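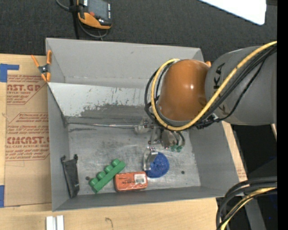 Bin picking at the bench, with the cables tied along the arm and a clamp on the edge of the bin.

Workshop tips: picking parts from a bin without making a mess of it

Every vendor's brochure says a robot arm will sort a mixed bin all day and you can go have lunch. I've run a small shop long enough to doubt that. The rules below are the ones I'd keep if somebody made me throw out the rest of the binder. Some come from the Prastico bench manual, and some I had to learn the slow way.

Clamp the bin. A spring clamp is fine for light stuff. Prastico wants a bolted fixture and I think that's overkill for toy blocks and small packages, but a bin that can creep is worse than no bin at all. Check the clamp at the start of each shift and again after anybody has leaned on the table.

Tie the cables, then watch them. People put ties on where the cable looks untidy and call it done. Run the arm through its full reach at the slowest speed and look for lines that sag or pull tight. If one thin line hangs away from the bundle, find out where it goes when the wrist turns. Ffion Hopkin wrote "no loops a hand fits through" on our wall and I haven't come up with a better rule.

Mixed bins need mixed tests. I don't believe any pick rate that was measured with one kind of object. Put in something soft, something boxy with a barcode label, something round, and a dark thing leaning in a corner. Corners are where the nice numbers go to die. Drerno quoted us 723 picks between faults. We got 60 with a pouch in the corner, and their engineer asked us to take the pouch out.

Scratched metal bottoms are a nuisance. Dull reflections and scuffs can fool a camera, and worn paint doesn't help. You'll be told the software handles it. Maybe. Try it with the overhead lights on and off before you sign anything.

Keep the handheld control where you can grab it. The written standard in most shops is "within reach of the operator," and that gets read very generously. Mine is stricter: you can put a hand on it without stepping over a cord. Anjana Ekanayake thinks I'm fussy about this – she also keeps hers on a hook, so draw your own conclusions.

Clear the table of other jobs. Acrylic sheet, tape, strips of whatever you were cutting before. I'm as bad as anyone. Leave the paper on acrylic until you need it bare, and store it flat someplace else.

Slow is a setting. Use it after every change of gripper fingers, for at least 6 full cycles, with your hands out of the bin. The Hevalham checklist says to log each change. We do, in pencil, and I've gone back to that log more often than to the manual.

As for the claim that a setup like this pays for itself in up to 1000 hours, ask whose hours. Clearing jams goes on the timesheet too.

Last updated 12 June 2022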